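Feb 18, 2025

I have been grinning like an idiot all day, so I'd better get it down before it fades. The sourdough rye finally worked! Three winters of bricks, pancakes and one loaf that I'm fairly sure could have propped up a shed, and this morning I lifted the lid off the pot and there it was, domed and cracked along the top and smelling of malt and wet hay. I stood in the kitchen in my socks and said "well, hello" to it.

What changed was the flour, I think, and the patience. Felista Ndung'u brought me a bag from the mill at Dornville when she came over at Christmas, and I'd been saving it like good wine. It is coarser than what I usually buy and greyer, and it drinks water at an alarming rate. The first time I used it I followed my old recipe to the letter and got something you could have pointed a wall with. This time I rang her and she talked me through it – more water than feels decent, a longer first rest, and hands off while it does its thing. She learned all this from a baker in Lesov the year she lived there, and she still has his notes, half of them written on the backs of delivery slips.

So, for my own memory: 400 grams of the rye, a good spoonful of salt, the starter fed late last night and used this morning when it had gone flat and bubbly on top. Caraway, crushed with the bottom of a mug. A little black treacle. I mixed it with a wooden spoon until my arm complained and then I left it alone. Leaving it alone is the hard bit. I went and cleaned the bathroom. I went and wrote to the gas people. I came back and peeked, and it had barely moved, and I went out again and walked right down to the river and along to the lock and back.

Lovely walk, as it happens. The snowdrops under the churchyard wall are properly out now and there were long-tailed tits all through the alders, a whole gang of them, bouncing from twig to twig and making that little ticking noise. The water is high and brown. Somebody has mended the bench by the lock, so I sat on it for a while and thought about bread. I thought about Gran too, who never once weighed anything and would have found all this measuring hilarious. She baked on a Saturday with the radio on and the back door open whatever the weather, and if a loaf came out badly it went into a pudding and we were all delighted.

I've been reading about her sort of baking, in that Pavliuk book I picked up second-hand. It's a wonderful thing, mostly about village ovens and who was allowed to use them on which day, with a bit on page 143 about people marking their loaves so they could tell whose was whose when they came out. Some used a thumbprint, some a cross, and one family pressed in a coat button. I love that so much! I cut a wonky F in mine in honour of Felista, and it spread in the oven until it looked more like a bird's foot, but I know what it is.

By the time I got home the dough had come up to the rim of the tin, with tiny holes all over the top like a sponge. Into the pot, lid on, very hot, then lid off and the heat down. The whole upstairs smelled of it. Next door's boy came round to give back our ladder and stood sniffing in the hallway until I promised him the end piece.

And then the worst instruction in the whole of baking, which is that rye has to sit until the next day before you cut it. I wrapped it in a tea towel and put it on top of the fridge where I couldn't see it. I lasted until supper.
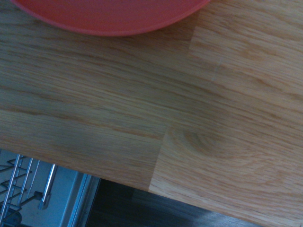
The worktop and the red plate, supper time.

It was good. It was really, really good! A touch sticky in the middle, which serves me right for cutting it early, but sour and dark and chewy at the crust, and the caraway comes through late, after you've swallowed. I had the first slice with butter and nothing else, the second with the Grusero cheese from the market, and the third with the last of the damson jam, standing up. I rang Felista with my mouth full. She made me describe the crumb in detail and then told me, very kindly, that next time I should give it longer in the oven with the lid off and stop fussing with the door.

Next time will have to be soon, as the bag is down to the last third. She's going back up to Dornville in April and says she'll bring me as much as the car will hold. I've asked for two big sacks. I have no idea where I'll put two big sacks. Under the stairs, if I move the hoover and the box of jam jars.

Starter is fed and back on the shelf. I need more caraway, and baking paper, and I must remember to take the end piece next door in the morning before I eat it myself.

Recent entries
Thirteen jars of marmalade and a burnt pan
The lock path after the floods
Feeding the starter, again
A parcel from Lesov
What I'm sowing first

Last updated: the same evening, to fix the salt

Contact | © All words my own, please ask before borrowing | Back to top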